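Mider teleoperation group — minutes, June

Chair: Sekar Tjoa. Site leads for Drorosberg and Bolholm attended by call.

1. Matters arising
Minutes of the previous meeting agreed. The spare leader arm has been returned to Bolholm.

2. Dish rack task
Drorosberg has recorded more than 100 demonstrations by remote control. Operators still differ in the order of removal: some take the cup first, others the plate. It was agreed that the cup comes first in all new recordings. Existing episodes will be kept and tagged by order.

Sekar asked whether the wrist view is enough where cup and plate overlap. Bolholm considered it usable for the approach but weak for judging depth at the rim.
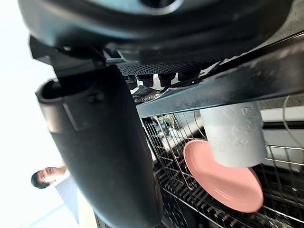 Fig. 1. Wrist view, dish rack task: cup overlapping the pink plate.

3. Hand guiding
Mangundap reported in writing. Moving the arm by hand gives smoother paths near the wires, but the operator's hands enter the wrist view. Proposal to use hand guiding for the approach only — deferred until the force logs have been checked.

4. Operator training
New operators will complete six practice runs before recording. Runs with a pause longer than 3 seconds are to be marked, not deleted.

Actions
Drorosberg: tag existing episodes by order of removal.
Bolholm: compare 2 camera angles for rim depth.
Mangundap: send force logs to Sekar.

Meeting closed at 15:40.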